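One Finger Is Enough
The Clastimari tabletop kit leaves the gripper out and asks you to push. We spent most of April with it.

By Nazanin Rezaei
8 June 2022

When the package from Clastimari came to our office, I looked for the gripper first. I took out the foam, then the second layer of foam, then I read the packing list. There is no gripper. In the place where other kits put two fingers and a motor, this one gives you a straight rod and a small bag of screws.

The product is called Skellby and it is sold as a pushing kit. You mount the rod on an arm that you already own, put the board on the table, spread the plastic blocks over it and write a program that moves them where you want. The price is 359 dollars without the arm. For this money you receive the rod, an adapter, the blocks, the printed tags for calibration and the software, with one license for three computers.

I admit that I was not convinced. Pushing looks like the poor cousin of grasping. But a person who clears a kitchen table after breakfast does not pick up every crumb. She sweeps with the side of the hand, and she moves the salt away with one knuckle while she is speaking about something else. In our trade we have spent many years on picking up, and for a beginner the pushing is a very good school, because everything that goes wrong happens slowly and you can watch it.

The mounting took me 29 minutes, and a good part of that went to searching for the right hex key. The instructions are short and the drawings are clear, although the text has surely passed through several languages (I feel sympathy for this). Calibration is done with the camera and the tags. You lay a tag flat beside the board, the program finds it, and after this you touch the corners of the board with the rod one after another. I had to repeat it on the first day, as I had typed the length of the rod wrong. The program accepted my number without any complaint, and I would like to see a warning there in the next version.

After calibration comes the good part. Skellby has a simple language of commands in which you name a color and a shape and then a direction or a neighbor. "Green cylinder, toward the star." "Yellow heart, away from the edge." You can also leave the commands aside and write your own controller in Python, and I think most buyers will finish there.
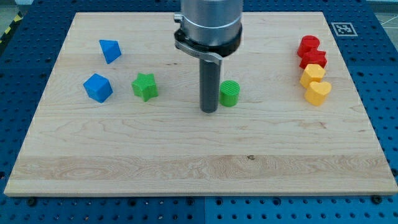
The rod beside the green cylinder, with the red and yellow blocks grouped at the right of the board.

The shapes are chosen with some cleverness. A cube pushed at the middle of a face goes more or less straight, and if you push it near the corner it turns. The star catches the rod between its points, so you can lead it almost like a dog. The cylinder is the difficult one. It slips to the side of the rod at the smallest error, and my first program followed it in a long curve until both arrived at the edge. I lost an evening on this cylinder – a happy evening, I must say.

Separating blocks which stand close together is the exercise I recommend to teachers. The rod has to come in between without moving the neighbors, and a student quickly understands why planning has a value.

For a second opinion I asked Nigel Mellor, who teaches automation at the Galow technical school and used the kit with two groups. "The first group wanted a gripper and asked me every lesson," he told me. "The second group never had one before, so they did not miss it. They were faster." His complaint is about the blocks. He would like heavier ones, so that students can feel what friction is doing, and for the moment he prints his own.

I have complaints also. The adapter fits only two types of flange, and for my arm I needed an extra ring from Pakzad, which came late and was not cheap. The camera is not included and the box does not say so clearly. The software stops when the rod presses down too strongly, and this is correct, but then it forgets the position of all the blocks and you begin the detection again. The manual speaks of a "recovery mode" on page 3 and never again after that.

Against this, nothing broke. In the whole test I did not have to tighten the rod again, and when I drove it by mistake into the side of a block, the block simply moved away. With a gripper I would be writing to the service department.

Who should buy it? A school which already has an arm standing in the corner, certainly. A hobby builder with patience also. A company that needs parts picked out of a bin should look for another product, and Clastimari says the same on its own website.

Skellby is available now from Clastimari. A set of replacement blocks is sold separately.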